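Do You Need Another Charger?

Kerex would like you to buy the Gurkex, a desk charger that is supposed to replace every other charger you own. It costs 80 dollars. The box promises "one cord for life," and I have heard that before, from the people who sold me the last one.

My doubts start with the word universal. The Gurkex has three ports, and the small print says only one of them runs at full speed. Plug in a laptop and a phone together and both slow down. Kerex calls this smart sharing. I call it a charger with one good port.

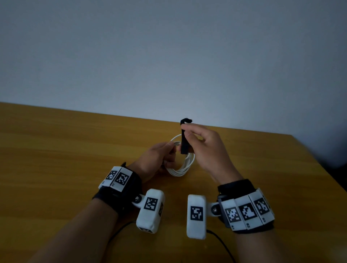
Kalogeropoulos wrote in to say that slow charging is fine overnight and that most of us would never notice. Fair enough, but then why pay extra for the fast kind?

Then there is the matter of waste. The makers say fewer chargers means less trash, and maybe so, if people stopped at one. My own drawer says otherwise — every "last charger" is still in there with the one before it. A Kedel model I bought for the same reason quit after 2 years, and the store would not take it back for recycling.

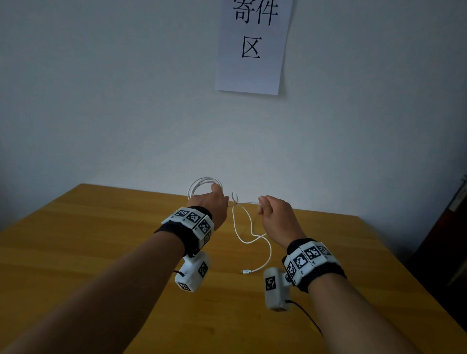 Issue 148

What would change my mind? A warranty longer than the return period, for a start. A cord you can replace without buying the whole unit. A plain label on each port saying what it does, in letters I can read without my glasses. Kerex says a new version is coming in October and will not say what is different about it.

Until then I would use what you have. If your old charger works and the cord isn't frayed, it will do the job tonight as well as it did last night.

Recent items
Who Reads the Warranty Card?
Power Strips: What the Ratings Leave Out
Paying Extra for Phone Insurance

Contact the newsletter | Copyright, all rights reserved | Back to top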